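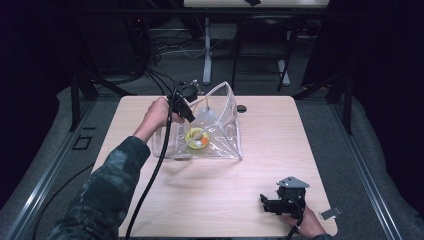
Two hand-held grippers in use at a table at Pisteck, with a clear plastic container between them.

Search this site Enter keywords Go

News > Working practice > Interviews

"If it isn't written down, people will do it five different ways"

Pisteck's recording floor in Walside produces demonstrations: short recordings of people doing simple jobs with a gripper in each hand, later used to train robot arms. The firm adopted a written code of practice in March. We spoke to its floor lead, who drew up most of it and asked for the interview to run without a name.

The code began with a complaint from a customer. Dalen, which buys recordings for its packing arms, sent back a batch of 400 and said that 84 of them could not be used.

"There was nothing dramatic in them," the floor lead says. "Somebody let go of an object before it was down. Somebody put a gripper on the table halfway through and scratched their nose. All perfectly human, and no good at all to a machine that has to copy it."

Until then new starters had been taught by sitting next to someone. The result was that each table had its own habits. One shift began with the jaws open, another with them closed. The code settles that (open, and still for a moment) and goes on to settle much else. It runs to 5 pages, and the floor lead would like it to be shorter.

Cables take up the best part of a page. Each gripper on the floor has its own, and the rule is that it must have enough slack for the full reach of the arm and must never pass under a chair leg. "We had one pulled out of its socket by a chair. You lose the recording, and then you lose the afternoon finding out what else has gone."

Operators check both cables at the start of every session and again after any break. They also check that the small camera on the gripper is tight in its mount. A camera that has turned slightly will still record, and the fault may not be found until the files are looked at the next day.

Objects are another matter. Pisteck uses cheap plastic containers, rings and bottles, and the code says that a cracked item comes out of use at once. Clear plastic gets a paragraph to itself. It is hard for cameras to read, so fingerprints are wiped off between runs. Was that popular? "No. It's still not popular. But you can see the difference in the files."

The section that caused most argument covers rest. Operators may record 200 runs in a shift and no more, with a change of task at the halfway point. Some of the staff, who were used to being paid partly by output, did not want a limit. The firm moved everyone to a flat hourly rate when the code came in.

"You can't tell people to slow down and then pay them for going fast," the floor lead says. "Wrists were the worry. A gripper doesn't feel heavy when you pick it up – it feels heavy by three o'clock."

Failed attempts are kept and marked as failed. Under the old system they were often deleted by the person who had made them. The code forbids this, and says that a failed run may not be counted against an operator in a review. Brusomen, a firm which trains warehouse staff and was asked to read the draft, suggested the second half of that rule.

There are gaps. The code says little about left-handed operators beyond letting them choose which hand leads, and nothing yet about two people sharing a table. A revised version is being written. Pisteck has shown the current one to Dalen, which wants parts of it put into the next contract.

The floor lead is wary of that. "It was written for the people at the tables. Once it goes in a contract, somebody will want to add to it, and then it's forty pages and lives in a drawer."

Contact us | Copyright Walside Working Practice | Back to top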